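Cerkell hand-guiding kit: a review after a term of use
Fri 16 February

I bought the Cerkell kit in November to replace a games controller I had been using to steer a small arm. The controller worked, but every demonstration took too long and most of them were full of stops and starts. The Cerkell is a pair of handles on a jointed stand. You hold it next to the arm, move it, and the arm copies you. A trigger under the first finger opens and closes the gripper. The box also has a foot pedal for starting and stopping a recording, two clamps, a power supply and a folded sheet of instructions that I needed only for the pedal.

I teach an evening class on simple automation with Hongjun Bai. Between us and the students we have now recorded 1,436 demonstrations with the kit, nearly all of them picking up and placing foam cubes. It is a dull task and a good one for learning on, as a cube can be gripped badly in many ways and you find out about all of them.

Setting up

Clamping the stand to the bench took 15 minutes the first time. The clamps are decent, though the rubber on one of mine came away and had to be glued. You then hold the handle in a set position and press the pedal twice, and the software lines the two arms up. It asks you to do this again each time the power goes off. I would have liked it to remember.

The software is called Nirnix and comes on a memory stick. It is plain to look at and has crashed on me once. The camera view can be shown live or hidden while you record. I make students hide it for their first session and watch the arm itself. After that they can work from the view on the screen, as the robot will have to.

In use

The handle is light and moves freely up and down. Side to side it is a little stiff, and you feel this most when you are lining the gripper up over something small. Most people start by pushing too hard and going past the cube. It takes an evening to get over that.

The trigger is the best part of the kit. It has a long travel, so you can close the fingers slowly and stop when you want to. With the old controller the gripper was either open or shut. With foam, a half squeeze and a full squeeze look quite different to the camera, and I wanted both in our recordings. 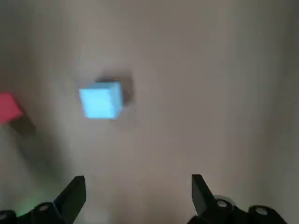

Blue cube, wrist camera view, fingers open in the first and closed on it in the second.

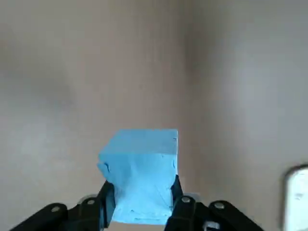 Can I stop and start again in the middle of a demonstration if I make a mistake?

You can pause with one press of the pedal, but the pause stays in the recording unless you trim it afterwards. For a small slip I carry on and correct it, and keep the recording. If the arm has knocked something over, I delete the lot and start again.

What the recordings are like

Nirnix saves the camera view and the joint positions together, and in my tests they stayed in step. Yasmine Kettani, who runs the same class on another evening, trained a simple policy on 70 of our better recordings. It reached the right cube most of the time and often let go too early. She then added recordings in which the student held still for a moment before opening the fingers, and the early release became less common. I put that down to our technique and not to the kit.

Different students do give quite different recordings. One will come straight down on a cube and another will sweep in from the side. The kit copies whatever you do, so agree on a method before you begin if you want the set to be even.

Compared with the Guo

Hongjun has the Guo handset, which is held in the air with no stand. It is quicker to set up and better for wide movements. I find it tiring, and my hand shakes with it when I get close to the table. For short tasks on a bench I prefer the Cerkell. For anything that needs you to reach across or turn round, I would borrow his.

Complaints

The pedal slides on a hard floor. I have stuck mine to a bit of carpet.

The lead from the stand to the computer is too short for our benches, and the plug is an odd one, so an ordinary extension will not fit. I ordered a longer lead from Flullulitz and it has been fine.

There is no left-handed version. You can turn the trigger round with the small key provided, but the thumb rest then sits in the wrong place. Two of our left-handed students manage with it and one has gone back to the games controller.

Naming files is slow. Each recording gets a number and you have to type in anything else yourself.

Score

4 out of 5. It loses a mark for the pedal and the lead. I have ordered a second one for the other bench.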